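Towel tips for teaching the arm

Crumple the towel a new way every time! We logged 66 goes in Drunby before we spotted that ours all began with much the same heap, and the arm had learnt that heap beautifully and nothing else. Keep the dud grabs too, but label them. Save after every 8 goes, and shake the lint off the felt while you wait.
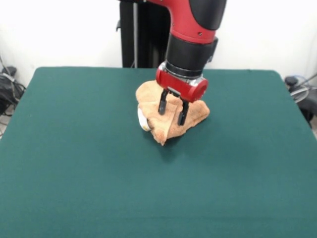 Fingers on the terry, bunched up and spread out

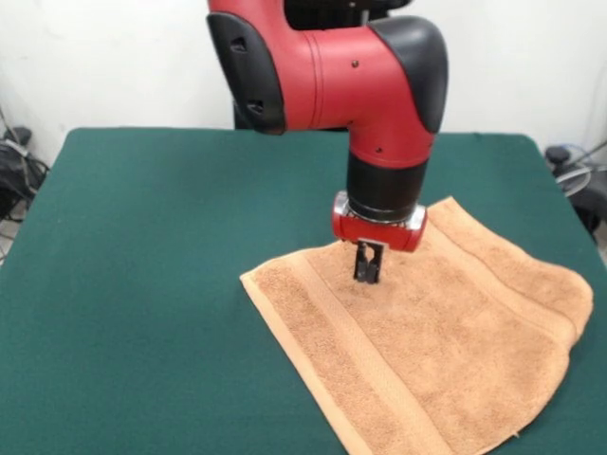
Drunby, May

Flannels next, all 4 sizes!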